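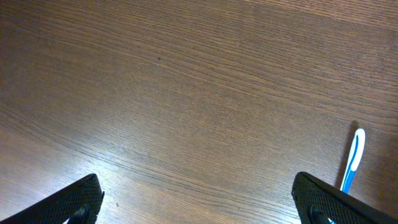

View from the wrist camera: open gripper above a toothbrush on a wooden tabletop. Photo: Skodia

MEDIA RELEASE
12 October 2020

Skodia opens hand-guided and remote teaching to Grandotine users

SATENBERG - Skodia has released a teaching package for its Grandotine arm controller that lets an operator show the arm a task in either of two ways: by moving it by hand, or by driving it from a separate control handle. Both methods write to the same file format, and recordings from each can be mixed in a single training set.

The package is aimed at workshops and laboratories that handle small household goods of uneven shape. Thin items lying flat on a table are a common source of failed grasps, as the fingers must come down close to the surface without striking it. In the Skodia task library, toothbrushes, combs and spoons are grouped together for this reason.

In hand-guided mode the motors hold the weight of the arm and the operator pushes it through the motion. In remote mode the operator works from the handle, and can do so from another room using the wrist view alone. Joint positions, finger opening and wrist video are stored together at 15 samples per second. A foot pedal marks the start and end of each recording.

"Hand guiding is quick to learn, but the operator's arms get in the way of any fixed camera," said Carola Kasten, head of applied controls at Skodia. "With the handle the view stays clear and the motion is closer to what the arm will do by itself. It takes longer to get used to. Most sites will want both."

Skodia tested the package at its Forsyth laboratory from February. The test set holds 1000 recordings covering 22 tasks, made by staff who had not used the arm before. Each operator was given 3 practice runs per task before recording began. Failed attempts were kept and labelled, and users can choose whether to include them in training.

The release also adds a review screen. Recordings can be trimmed, relabelled or played back on the arm at reduced speed - playback stops if the measured finger force goes over the limit set by the site.

The teaching package is available now to current Grandotine licence holders. The control handle is sold separately. Controllers with the earlier memory board must be upgraded before installation, and Skodia service centres in Satenberg and Forsyth are taking bookings for this work.

Media contact
Carola Kasten
Applied Controls, Skodia, Satenberg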